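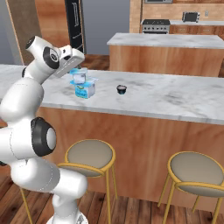 Figure 4. Kitchen island with marble top.

Section 4: Setting up the Plulix under-bench water filter

Read the whole section before you turn anything off. The people who read it afterwards are the reason we have a phone line.

The Plulix fits in the cupboard under any kitchen sink, including one set into an island. Island owners should check where their cold feed comes up through the floor, as builders have been known to put it behind the bin drawer and say nothing.

Before you start

You will need an adjustable spanner, a torch, a bucket, an old towel and the mounting bracket from bag B. Bag A holds the screws for the bracket. Bag C holds spare screws for bag A, which will make sense around step 3.

Clear the cupboard. All of it, including the dishwasher tablets and the vase you were given.

CAUTION: Do not connect the Plulix to the hot tap. The cartridge is rated for cold water only and will let you know by splitting.

Fitting the bracket

1. Hold the bracket against the side wall of the cupboard with the arrow pointing up. Leave at least 43 mm clear underneath so the cartridge can be dropped out later.

2. Mark the holes in pencil. Take the bracket away and drill.

3. Screw the bracket on. Do not overtighten. If a screw has rolled under the kickboard, see bag C.

Connecting the water

4. Turn off the cold isolating valve, then open the kitchen tap and let it run out. If it keeps running, you have turned off something else. Go and find out what.

5. Put the bucket under the join and undo the cold hose.

6. Fit the Dundedix tee piece between the valve and the hose. The rubber washer goes on the valve side. It is small and black and likes the back of cupboards.

7. Push the blue tube into the tee until you feel it stop, then push again. The first stop is the O-ring. Most leaks reported to us are first-stop leaks.

8. Push the other end into the port marked IN. The port marked OUT goes to the filter tap (Section 5).

NOTE: Earlier manuals had IN and OUT the wrong way round in the diagram. Thanks to Renata Ledesma of Khasawneh Plumbing Supplies, who rang us about it, and then rang again.

First flush

9. Twist the cartridge into the head until it clicks.

10. Open the isolating valve a quarter turn and watch the joins with your torch. A dry paper towel wiped round each one will show up a weep you can't see.

11. Open the valve fully and run the filter tap for 18 minutes. The water will come out grey at first. This is carbon dust and is harmless, though we wouldn't serve it to your mother-in-law.

12. Write the month on the cartridge label. If you are fitting it in September, write September. "Spring" has caused arguments.

CAUTION: Mains pressure over 800 kPa will void the warranty. If your pipes bang when the washing machine shuts off, have the pressure tested and a Kusia limiting valve fitted first.

If it drips

Turn off the isolating valve, pull the tube out, trim the end square and go back to step 7. If it still drips, ring the support line and ask for Nisreen Zein. Have your serial number ready. It's on the back of the bracket, which you have just screwed to the wall, and also on the box.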